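The second life of the family computer

Lavanya Poduval's dining table seats eight, but it hasn't hosted a proper dinner since February. She's using it to bring old desktop computers back from the dead, and once you've watched her do it for an afternoon you'll want to go straight home and dig through your own garage.

She started with her dad's machine, a beige tower he'd kept under a blanket for 14 years. It wouldn't start. A new power supply and a good clean later, there was his old desktop background (a blurry kangaroo) and a folder of family photos everyone thought had been lost. "I rang my brother and just yelled down the phone," she says.

Word got around the neighbourhood. People began leaving towers on the porch, some with notes taped to them, and so far she has sent 41 of them off to new homes. 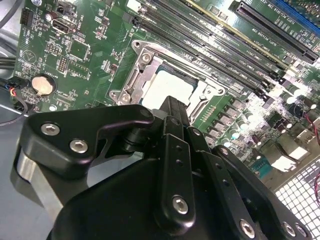
What I love most is how ordinary the fixes are. Dust is the great villain. Next comes the little round battery that keeps the clock, a few dollars at any supermarket, and then memory that has worked itself slightly out of its slot. Lavanya reseats it with her thumbs and a firm push – the click is wonderfully satisfying – and tries again.

Her friend Sowmya Fernandes looks after the software side. She favours light, free operating systems that run happily on older processors, and she's brilliant at explaining them. While I was there she walked Thịnh Mai, who is starting a bookkeeping course, through his first setup. He'd been doing his assignments on his phone! By the time the kettle boiled he had a spreadsheet open and was colouring in the columns.

Not everything can be saved. Swollen capacitors are usually where Lavanya draws the line, and those boards go in a crate for the e-waste depot once she's pulled any useful parts. She always wipes the drives first, and asks twice whether anyone wants a copy of what's on them.

If you fancy a go yourself, begin with a machine you don't mind losing. Unplug it, take photos of every cable before you move it, and keep the screws in an egg carton. Lavanya labels each cup with a marker, a habit she picked up after putting one computer back together with 25 screws and finding three left over on the rug.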